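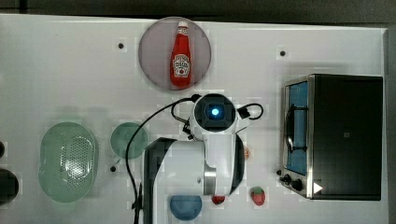 Giria Play Kitchen, progress report to the Abreu fund
8 Aug 2025
Prepared by Danai Konstantinidis

Stepan Stelmakh asked for fewer adjectives in this report than in the last one, so I will start with money. Of the $3,238 awarded, we have spent $1,497. Shelving took $545 of that, and it is very good shelving. Dishes and pretend food came to $151. The remainder went on paint, delivery and a sink that does not run, by design.

The dishes are plain: round plates in grayish and green shades, and a pale green colander with a proper rim. I had argued for cups as well. The cups are in the next order, along with a teapot I expect to defend at some length.

On the food side we chose plush over hard plastic wherever we could. Plush is quiet when dropped, and the Pandville branch, which bought hard plastic, has asked us twice how quiet.
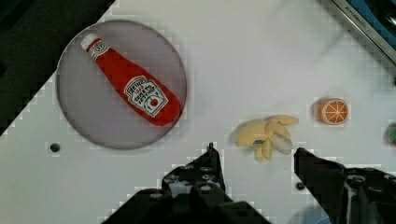 Plush ketchup on a plate, with the partly peeled banana alongside.

The menu still needs work. A child can currently be served ketchup with a side of banana, and I would like to offer something to put the ketchup on before we open. Bread and a fried egg are on the list.

Still to do in August: labels for the shelves, a washing schedule for the soft pieces, and a reply from Gresovon about the missing shelf brackets. I have written to them three times, each time more politely.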